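The Thousand-Piece Question

When Hanneke Boersma died she left her sister the house in Platham, a freezer full of soup, and a jigsaw puzzle of 2080 pieces. The soup was labelled. The jigsaw was not. It came in a biscuit tin, with no lid to show what it was meant to become.

"It's a harbour," said Fenna, who had looked at it for a minute and a half.

"It could be sky," said Jozef Verstraete from next door. He had come round to say he was sorry and had stayed for the soup.

Fenna told him that a harbour had sky in it. Jozef said that so did most things, if you stood outdoors. She gave him a smaller bowl the second time.

The will was quite clear. Mr Dijkstra, the solicitor, read it out in the voice he kept for large sums and difficult relatives. The house went to Fenna at once. The piano went to whoever finished the jigsaw.

"Whoever?" said Fenna.

"That is the word she used."

"I don't even want the piano."

"No," said Mr Dijkstra. "She mentions that too."

It was a Disura upright with a cigarette burn on the lid and a bottom octave that sounded like somebody moving a wardrobe. Fenna had been made to practise on it for nine years while Hanneke, who was musical, was allowed to go out. She would gladly have paid a man 500 to take it away. What she couldn't stand was the thought of losing it.

So they began. Fenna did the edges in the mornings. Jozef came in the afternoons and did what he called the middle, which meant picking up one piece, looking at it for as long as a cup of tea lasted, and putting it down somewhere else. In the second week Kiri Whitelaw turned up from the library with her own reading glasses and a cushion. By then the dining table was full, and meals were taken standing, like at a funeral, or at one of Hanneke's parties. 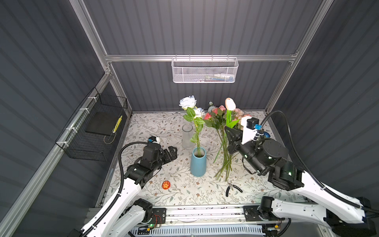
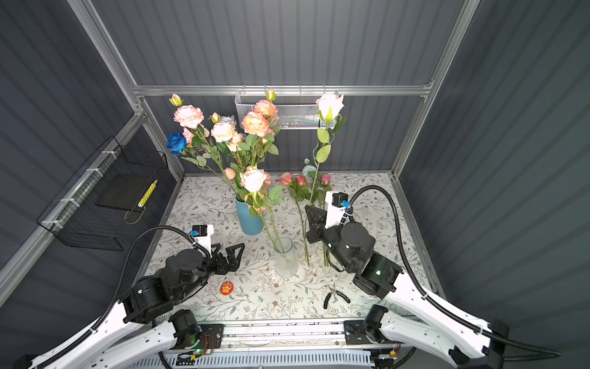
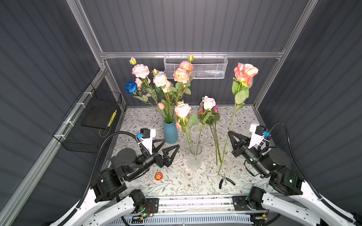

"I make that a mast," said Kiri, on the first really cold evening of December.

"Thank you," said Fenna.

"Or a lamp post."

Jozef said nothing, in a marked sort of way.

They had a good corner by then, and a long blue strip that joined on to nothing. They also had a cat. It had walked in behind Kiri, been called Omero after nobody in particular, and taken to sleeping on the finished parts. Fenna suspected it of wanting the piano.

It was Marloes Baert, the piano tuner, who spoiled things. She called on a Thursday because Hanneke had paid her up to the end of the year and she was a woman who liked her books straight. She played a scale, winced, took the front panel off and put her arm in up to the elbow.

"There's a lid in here," she said.

There was. It was the lid of a jigsaw box, folded once down the middle and wedged behind the bottom strings, and it had clearly been there for years. They all stood round while she wiped the dust off with her sleeve.

It showed a field of cows. Above the cows was a great deal of sky.

"Well," said Jozef.

"Don't," said Fenna.

Kiri turned it over. On the back, in the small neat writing that was on all the soup, Hanneke had put: *1000 pieces. The rest are from the other one.*

For a while there was only the sound of the cat getting comfortable. Marloes played the bottom octave again, and it was a lovely thing now, deep and round, with no wardrobe in it at all. Fenna sat down on the piano stool, which she hadn't done since she was fifteen, and found that it was still too high.

"What other one?" said Jozef.

She looked at the long blue strip on the table, and at the bit that might be a mast.

"The harbour," said Fenna, and sent him to put the kettle on.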